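Session 3: Getting the Gripper Pose Out of the Video

Welcome back, everybody! Last time we stopped just as we were getting to the good part, so let's pick up there. You have your recordings from the hand-held grippers, and now the software has to work out where the gripper was at every moment and how far its fingers were open. Those are two separate jobs, and I'd like you to keep them in separate scripts, please (Krum Mujić spent most of March untangling a version that didn't).

1. Finger opening

Each finger has a square black-and-white marker on its side. Find both markers, undistort their corner points with the fisheye model, and measure the distance between the two centers. Do the undistorting on the points only. It's tempting to flatten the whole image first, but you'll throw away a good part of the wide view, and it takes ages on a long recording.

The trash clean-up task is a nice one to practice on, with the dustpan lying between the fingers, two crumpled bits of blue paper just past it and the white bucket just to their right. Notice that there's a second gripper over at the far left, and it carries small markers of its own! Your detector may well pick those up too, so filter by marker ID before you compute anything.

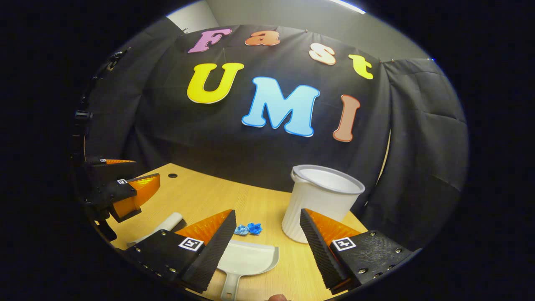

2. Camera pose

For this we run the Skorkora tracker, which wants plenty of corners and edges that stay put. Plain dark cloth gives it very little to hold on to, while big letters with crisp outlines are a gift. Things that get moved during the task should be masked out, and so should the fingers, which sit in nearly the same spot in every image and will happily convince the tracker that the camera never moves.

3. Homework

Take the first 1000 images of your own recording and plot the finger opening against time. Where a marker is missing for 2 images or fewer, interpolate; for anything longer, leave the gap and mark it in the plot. Hand in the plot and your script to Karabo Van der Merwe, and do write a few lines on what gave you trouble, as I enjoy reading those.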